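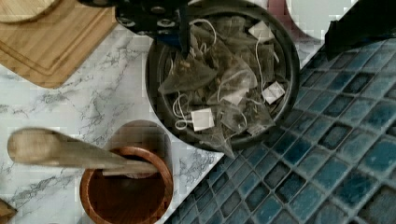

Thursday, a bit after 4 pm

Indigo vat, second week. Writing this up while my hands are still blue to the wrist (gloves split again, need the longer ones from the Rusgate order).

The vat is alive! When I lifted the lid this morning there was a proper coppery skin across the top and a fat clump of dark blue foam in the middle, and underneath the liquid had gone that murky yellow-green we have been chasing since the start of September. Smell is strong but sweetish, more like old hay than anything rotten. Kyriaki came over with the pH strips and we got 10 on two strips and something between 9 and 10 on the third, so I am calling it a hair under 10 and leaving the lime alone.

Temperature had dropped overnight. The heating blanket is on the timer and the timer was still set for the madder pot, so it shut off at midnight. Reset it. Please, whoever uses the madder pot next, write on the tape what you changed it to.

Stock notes. The bucket label says Nevombridge 2124, so this is from the second sack of powdered indigo and not the first. The first sack (3632) is the one that gave us all that grit at the bottom. I ground 50 g with warm water and a spoonful of the old vat for a good long while before adding it, and there was no grit at all under the pestle. Very happy with this sack. If Nevombridge still has the same batch we should get more before they move on to the next one.

Test skeins, all the same wool, the Pomano two-ply, scoured last week and soaked overnight:

Skein A, one dip, five minutes. Came out bright green, turned while I was holding it, which never gets old. Dried to a pale sky blue, slightly streaky near the tie because I tied it too tight.

Skein B, three dips, five minutes each with ten minutes of air between. Lovely mid blue, very even. This is the one I would show people.

Skein C, six dips. Deep, nearly navy, but it rubs off on a white cloth more than I like. I think the last two dips were too short and too fast and the color is just sitting on the outside. Kyriaki thinks I let in too much air pulling it out. She may be right, I was splashing.

Skein D, linen, three dips. Took the color much lighter than the wool. I want to try it again with a longer soak beforehand, maybe two nights.

Fed the vat at noon with wheat bran and a little madder, then stirred from the bottom without breaking the surface more than I had to. By two the foam was back. I love that it just tells you when it is hungry.

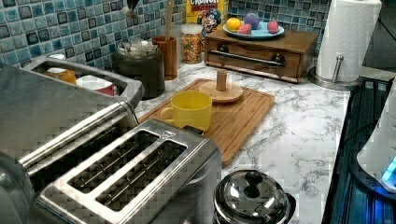 Rinsing: cold water until clear, then a bath with a splash of white vinegar, then cold again. Skein C needed far more rinsing than the others and was still giving off a little blue at the end. I have hung all four on the north side away from the window, in order, A nearest the door. Don't move them please, I want to compare them after a week in the dark against the snips I taped in the sample book.

Speaking of the sample book, page 168 now has today's snips plus a bit of undyed wool for reference. I left room underneath for the wash test. The page before it is the black walnut from spring, which has shifted a lot browner than I remember – worth having a look if you are planning anything with walnut.

Xu method: I read through the photocopied notes again and the thing I had missed is that the vat rests a whole day after every heavy session. We have been dipping daily and wondering why it sulks by the weekend. So, no dipping tomorrow, just a stir in the morning and one before closing. I have put a note on the lid.

To do
Longer gloves
New pH strips, we are nearly out
Wash test on A, B and C, warm water and the plain soap
Rub test again on C once it is fully dry
Try a folded and clamped cotton piece in the vat after the rest day, three dips like B
Ask Kyriaki for her clamping blocks, the small square ones

One more thing before I forget. When I squeezed out skein B below the surface and drew it up slowly against the side, there was hardly a drip, and I think that is why it is so even. Going to do all of them like that from now on. If it works on cotton too I will be unbearable.

5:20, quick look before going. Skin has re-formed, foam holding, liquid still green under it. Blanket on, timer checked twice.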